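Unit 4: Storage and the Small Household

Reading for this unit: course packet, chapter 7. Bring your floor sketch to section.

Last unit dealt with how much people own. This one deals with where they put it. The two questions get mixed up a lot, and the Nestmont survey is useful because it asked them separately. It covered 574 households, all in rented apartments of under 600 square feet.

Terms

Open storage: shelves, baskets, hooks, trays. Contents can be seen or reached without opening anything.
Closed storage: drawers, cabinets, lidded boxes, closets.
Active item: used at least once a week.
Dormant item: kept, but not used in the past year.
Landing spot: a surface where things get set down on the way in or out. Usually not planned by anyone.

Main points from the survey

Renters added open storage first. Most could not drill into walls or change the closets, so they bought pieces that stand on the floor or on a table. When they moved, these pieces went with them, and often ended up doing a different job in the new place.

Closed storage held most of the dormant items. Liyanage calls this "settling": things used less often drift to the back and the bottom. Settling is slow and people are poor at noticing it. Many could not list what was in their deepest drawer.

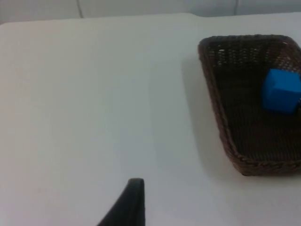

Landing spots were harder to measure. The survey asked people to name theirs, and many left the question blank, then mentioned one later in the interview. Keep this in mind when you write your own questions. Ask where the keys are before you ask where things get put down.

The Clorkholm study

Same questions, larger homes. Settling showed up there too, but in whole rooms. Spare bedrooms did the work that bottom drawers did in Nestmont. Be careful comparing the two sets of results, as Clorkholm counted garages and Nestmont had none to count.

Assignment, due 6 February 2023

Choose one room. Mark every storage place on your sketch as open or closed, and mark any landing spots. Pick one closed place, write down what you think is in it, then open it and make a second list. Hand in the sketch, both lists and one page on the differences. Upload through Atix. Paper copies are fine if Atix is down.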